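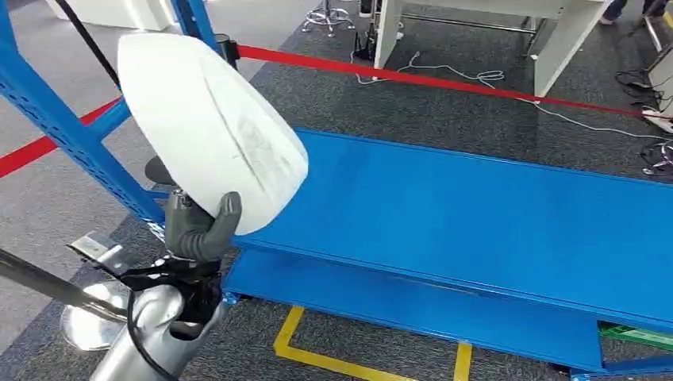
A grey robotic hand grips a large white oval object.

The gym at Falar holds 2,681 people when the fire doors are kept clear, and on a school night in October every one of those seats was taken an hour before tip-off. People were standing on the stairs. A man behind me had brought his own stool (he was told to put it away, and he did, for nearly a whole quarter). They had all come for a point guard who is still at school and who, until last winter, couldn't get a game for his own under-sixteens.

Jayson Cabrera is not tall. He'll tell you he is still growing, and his mother will tell you he has been saying that for two years. But give him the ball at the top of the key with the clock running down and the whole place leans forward. He has this little stutter in his dribble, a half-beat pause, and defenders fall for it again and again, even the ones who have clearly watched it on their phones all week. Against Cosach he used it on three possessions in a row. The third time, the Cosach bench was shouting the warning out loud, and he still got to the rim!

His coach is Noel Manalastas, who played a bit himself, up and down the coast, and who now teaches geography in the mornings. Manalastas is a big believer in passing drills. His players spend the first part of every session without a single shot going up, and if somebody forgets and shoots, they all start again.

"Jayson hated it," he told me, laughing. "He came to me as a scorer. He thought passing was what you did when you were tired."

You wouldn't guess it now. In the Cosach game he had 7 assists before the break and only 4 points, and I don't think I've ever enjoyed a quiet scoring half more. There was one pass, left-handed, thrown behind a defender who was looking straight at him, that drew a noise from the crowd I can only describe as a sort of happy groan. Bañez, the centre on the other end of it, was so surprised to find the ball in his hands that he nearly travelled.

The recruiting calls have started, of course. Manalastas keeps a list of the colleges in a school exercise book and won't show it to anyone, though he admits it has gone over on to a second page. Cabrera wants to study something to do with engines. He'd like to go somewhere with snow, which he has never seen, and somewhere that plays fast. He plans to cut the list down after the Cloretti tournament, when the season takes its short break and he has time to sit down with his parents.

Cloretti is the big one. The hall there takes 3,000, the rims are famously stiff, and Falar have not got past the second round in Manalastas's time. They open against a side with two players who could rest their chins on Cabrera's head. I asked him if that bothered him. He bounced the ball a couple of times, with that tiny pause in the middle, and said tall players have further to bend down.

I've already booked my train.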